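The Second New Ball

Farnum needed 87 to win with four wickets left when Wekesa Kioko came off the field to change his boots. The sole had come loose on the left one and he had been bowling with tape around it since lunch.

Rekha Chaudhary was on the pavilion steps with the scorebook open on her knees. She had coached Graslow for six seasons and kept the book herself when the regular scorer was away.

"How is it?" she said.

"The boot or the pitch?"

"Either."

"The boot's finished. The pitch is doing nothing."

He sat down on the step below her and pulled at the laces. Out in the middle, Pleltitz was bowling his off spin from the road end, and the batsman was patting it back. The new ball would be due in three overs.

"I'm not taking it," Kioko said.

"You're captain."

"It went for 40 off the first six this morning. They like it coming on. Pleltitz has them stuck."

She turned back a page and ran her pencil along the line. He waited for her to argue. He was thirty-four and had opened the bowling for Graslow since he was nineteen, and in that time he had never left a new ball in the box.

"Kandpal will want it," she said.

"Kandpal always wants it."

Kandpal was fielding at deep square leg and had been swinging his arms for the last ten minutes so that everyone could see him. He was quick and young, and he had taken two wickets in the match, both with full tosses.

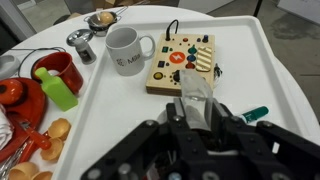

Busy board on the tray, with a clear plastic bag beside it.

Kioko put on the spare boots, which were half a size too big, and went back out. At the end of the over the umpire told him how many remained before the new ball. He nodded and set the field for Pleltitz again, with a slip, a short leg, and a man straight on the boundary.

The runs came slowly. A single to cover, two behind square, a bye that got past everyone. When the new ball came due, the umpire looked at him and Kioko shook his head. Kandpal had already started jogging in from the rope. He stopped, stood for a moment with his hands on his hips, and went back.

They got to 52 needed before anything happened. Then the left-hander came down the track to Pleltitz, missed it, and was stumped by a yard. In the next over Kioko brought himself on with the old ball, which was soft and scuffed on one side, and held it across the seam. It kept low and hit the new man on the shin. The finger went up.

"Now?" said Kandpal, who had run all the way in to shake hands.

"No."

"They've got two wickets left."

"I know what they've got."

The next pair put on 31. They did it in edges and pushes, and one big hit off Kioko that landed in the parking lot. He could feel his heel sliding in the boot each time he landed. He looked over at the steps once. Rekha was writing and did not look up.

With 21 needed he walked over to the umpire and asked for the new ball. He took it out of the box, rubbed it on his trousers, and threw it to Kandpal.

"Full," he said. "Not that full."

Kandpal's first ball was wide and his second was hit for four. The third swung late and knocked back off stump. Kandpal ran halfway to the boundary before anybody caught him.

The last man came out, pulling on his gloves. Kioko moved himself to mid-off, bent down, and tied his left boot again.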